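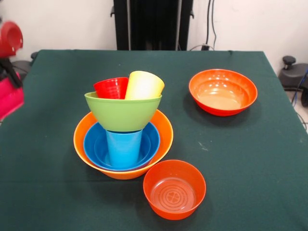

Dezső Hegyi asks whether a mayor can stop people from saying rude things about her. In most democracies, she cannot. Laws on free speech protect opinions about leaders, including unkind ones.

Free speech means that the government may not punish a person for an opinion. It covers talking, writing, drawing and singing. It also covers staying silent.

There are limits. A threat is a message that says someone will be hurt. Threats are against the law, even when they are sent as a joke. Telling a harmful lie about a person can also lead to a court case – this is called defamation. 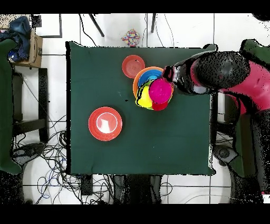

Plates and bowls on a green cloth.

Suppose the town of Casero has a council with 15 members. The council wants to close the Julari library. A total of 333 residents sign a petition, which is a written request to the government. The council may say no to the petition. It may not fine the people who signed it.

Private groups follow different rules. A club or a website can often remove a post that breaks its own rules, and a newspaper chooses which letters to print.

Words to know
Petition: a written request signed by many people.
Defamation: a false statement that damages a person's good name.
Censorship: blocking speech, books or pictures, usually by a government.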